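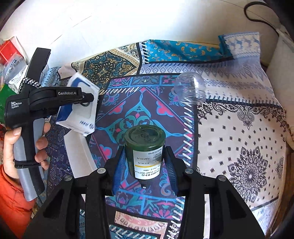

Mal-soon Na wrote to us after the December open day that she had come in expecting to watch from behind a rope, and instead had a gripper in her own hand before her coffee was finished. She asked whether we would do the small-bottle table again, and the answer is yes, we'd love to!

The Urquhart Demonstration Visit is a hands-on session with hand-held grippers, run in our own rooms at Druvlow. You come in, you pick up a tool, you close it on ordinary things from a bathroom shelf or a kitchen drawer (pump bottles, clear jars, opened cardboard packages), and you get a feel for how a two-fingered hand has to come at them. We keep the busy patchwork cloth on purpose, as plain backgrounds make everything look easier than it is at home.

Most people find the first few minutes a bit clumsy, and then something clicks and they don't want to put it down. Pump bottles are the favorite by a long way. Try one standing up, then try it base up, and you'll see why Nii Bawa can talk about them right through lunch if you let him. Bring something of your own to pick up if you like, as long as it isn't glass and isn't full.

What you get with a visit

Two hours on the floor, mornings or afternoons
A short talk by Mehwish Jadoon on how hand-guided work is turned into practice material for robot arms
Time to ask anything at all, including about prices
Tea, coffee and the good cookies

Groups of up to 20. Ages 9 and up, with a grown-up along for anyone under sixteen. The deposit is $100 per group and comes off your bill if you later order from the Sutier range.

We can also bring the session to you, if you have a floor we can spread out on and a wall outlet nearby. Travel is free within 100 miles of Druvlow. Please ask for Rami Zein when you book and tell him if anyone in your group is left-handed, so he can set the table up to suit.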